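How to Wash and Mark Potsherds

At the end of a dig day at Rurkumcombe there are trays of muddy pottery and a shortage of people who remember volunteering to clean it. The method below is the one we use in the Hendale finds hut.

1. Sort before you soak

Keep each tray with its label. A sherd without a context number is just a bit of old plate. Pull out anything painted, crumbly or crusted on the inside and set it aside for the specialist.

2. Wash

Use lukewarm water and a soft toothbrush (retired, please). Brush the broken edges as well as the faces, as the edges show the fabric. Go gently – the pot has survived the Iron Age and would like to survive you.

Change the water when you can no longer see your fingers. Tip the sludge through a sieve first. Last March we got 5 beads that way. 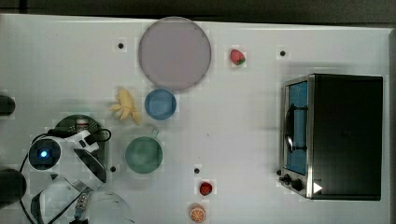 3. Dry

Spread the sherds in a single layer on newspaper, label on top, out of the sun. Leave them for two days. Bagging them damp grows a very impressive mold.

4. Mark

Paint a thin strip of clear lacquer on an inside face, let it dry, then write the site code and context in ink, as in RK 339. Seal with a second coat. Write small, and skip anything under an inch across.

5. Bag and log

One context per bag, then enter it in the register. Trench two at Ginport produced 1,503 sherds, so bring a pen you like.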